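Home News Community Classifieds Contact

September
By Ruth Mamani

Cord swap finds a second home in the old Flarner shop

If you've walked past the old Flarner hardware shop lately and wondered why the lights are on, I can fill you in. The cord swap has moved in! After nearly a year of squeezing itself into the back hallway of the Polia library branch, it now has a proper room with tables, a sink, and a door that closes, and I spent most of a morning in there poking through other people's chargers.

The idea is simple enough. You bring the cables you don't need, you take the ones you do, and no money changes hands. I first wrote about it last winter, when it was one folding table and a cardboard carton that kept splitting at the corners. It has grown a lot. The organizers told me 35 households came by on opening morning, which is more than they used to see in a month at the library, and a good few of them were carrying grocery bags stuffed to the handles (I was one of those, and I'm only slightly embarrassed).

The new room is on the Cabrera Street side, so go around the corner and don't stand rattling the front door like I did. Inside, everything gets sorted into plastic baskets. Charging cords have their own spots, then there are the headphone leads, the printer cables, the TV and stereo stuff, and a long row of what the hand-lettered sign calls "power bricks, unknown." I love that row. I found the adapter for a little desk fan I'd given up on two summers ago, and I carried it home like a trophy.

What has changed most is the sorting. At the library you more or less dug around until you got lucky or got tired. Now whatever comes in goes into a basket first and gets looked over before it's put out. Anything with a cracked jacket or bare wire goes straight into the recycling drum, and the rest gets untangled, coiled, and tied with a strip of old T-shirt. The strips are a big improvement on rubber bands, which went sticky in the heat last year and left marks on everything. There's a rag bag by the sink if you'd like to donate a shirt.

I sat down to help for a bit, figuring I'd do ten minutes, and got up an hour and a half later. It's very soothing work. You find an end, you follow it, you lose it, you find it again. Long white cords are the worst of the lot, in my opinion, and I say that as someone who apparently owned 8 of them.

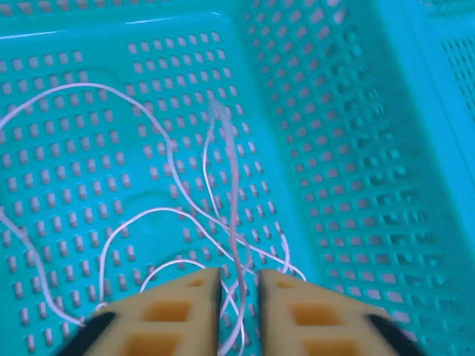
What's the best way to get a knot out of a thin cable without damaging it?

Lay it down loose, find one free end, and work that end back through the loops a little at a time. Pulling on both ends only makes the knot tighter, and the wire inside can break at a sharp bend even when the outside looks fine.

That's pretty much the lesson everyone gets when they sit down at the sorting table, along with a quick demonstration of coiling. The trick with coiling is to let the cord fall the way it wants to go. I had been winding mine around my elbow for my whole adult life, and I was told, very kindly, to please stop. You make easy circles in your hand, about as wide as a saucer, and give the cord a small roll between your fingers on each turn so it lies flat. Mine came out lumpy for a while and then they didn't, and I have since redone every cord in my kitchen drawer.

A few practical things if you're planning to go. The room is open from 9 a.m. to noon on the first and third weekends of the month, and there's a drop-off bin inside the side door of the Polia branch for the weeks between. Please tape a note to anything you can identify. "Camera, worked in spring" is plenty. A cord with no note is still welcome, it will just sit with the mysteries until someone recognizes the plug.

They can't take extension cords that have been repaired with tape, anything with a battery attached, or holiday lights. The lights were a hard one, I gather. People brought in around 100 strings of them last January, and it took until spring to find somewhere for them to go. There's some talk of a separate lights day after the holidays, so hang on to yours if you have the closet space.

What they could use more of is baskets. Rendico, the housewares place by the bus depot, has been passing along returns and odd colors, and those have worked out well. The kind with holes all over is the favorite, as dust and crumbs drop through and you can rinse the whole thing under the tap. Lids aren't needed. Small labels are, and so is a decent lamp for the far end of the table, where it gets dim by the afternoon and a gray cord looks a whole lot like a black one.

The rent on the room is covered through spring, and after that it depends on the landlord, who so far seems happy to have someone airing the place out. There's a jar by the door for the electric bill. It had $50 in it by the time I left, plus a bus token and a button.

I took home the fan adapter, a short cord for the car, and a long one for the bedside table that reaches the outlet behind the dresser — finally! I left behind two bags. My husband points out that there's a third bag in the hall closet, and he's right, so I'll be back on the next open morning. Come by if you're free. There's coffee on the windowsill, and the chairs at the end nearest the sink are the comfortable ones.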